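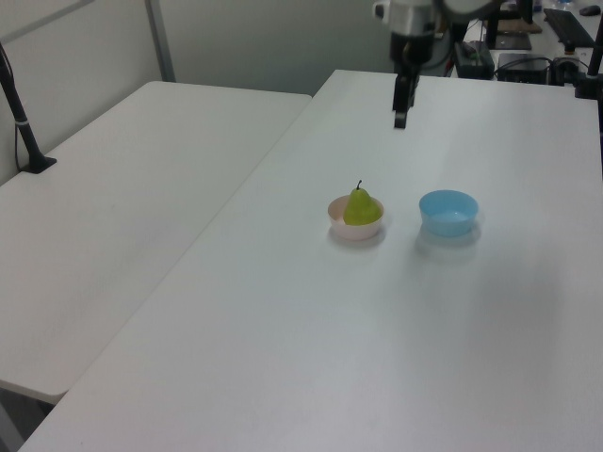 O manguito aperta demais e o aparelho dá sempre erro à segunda medição, dizia uma das respostas ao inquérito de maio, e perguntava a seguir se valia a pena continuar a apontar os valores da noite. Respondemos que sim, e trocámos o manguito por um de tamanho maior. Situações como esta ocuparam boa parte do trimestre e explicam o atraso na entrega dos primeiros resultados.

Relatório de progresso à Clukside
Programa Plinora de medição da tensão arterial em casa
24 de agosto de 2024

Participantes
Estão inscritas 131 pessoas, das quais 118 enviaram pelo menos uma semana completa de registos. As restantes receberam o aparelho mas ainda não devolveram a folha. Foram contactadas por telefone em julho e voltarão a ser contactadas na primeira quinzena de setembro. As desistências comunicadas até agora deveram-se a mudança de residência.

Medições
O protocolo mantém-se: duas medições de manhã, antes do pequeno-almoço e da medicação, e duas à noite, com um minuto de intervalo, sentado e com o braço apoiado. A primeira medição da manhã é frequentemente mais alta do que a segunda. Na folha nova há uma linha separada para cada uma, o que deve acabar com os valores riscados e reescritos por cima.

Trocámos 23 manguitos por tamanho inadequado. O perímetro do braço passou a ser medido na inscrição e fica anotado na ficha. Os registos feitos com o manguito errado foram marcados e não entram na análise.

Sessões em Nerley
As sessões de esclarecimento decorreram como previsto, exceto a última de julho, adiada por indisponibilidade da sala. As perguntas mais frequentes foram sobre o café, o sal no pão e o que fazer perante um valor isolado muito alto. Sobre este último ponto revimos o folheto, que agora indica em letra maior quando repetir a medição e quando ligar para os serviços de urgência.

Introdução de dados
A passagem das folhas para a base Pandey está feita até ao fim de junho. Falta julho. A exportação continua a trocar a data da medição pela data de envio quando a folha chega por correio, e a correção tem sido manual.

Despesas
Gastaram-se mais de 3.970 euros no período, sobretudo em manguitos, pilhas e portes. A rubrica de portes vai ultrapassar o previsto e pedimos autorização para transferir para ela a verba não usada em impressão.

Próximo período
Fechar os dados de julho, recolher as folhas em falta e marcar a sessão adiada. A análise dos valores da manhã segue com o próximo relatório, juntamente com a versão final do folheto.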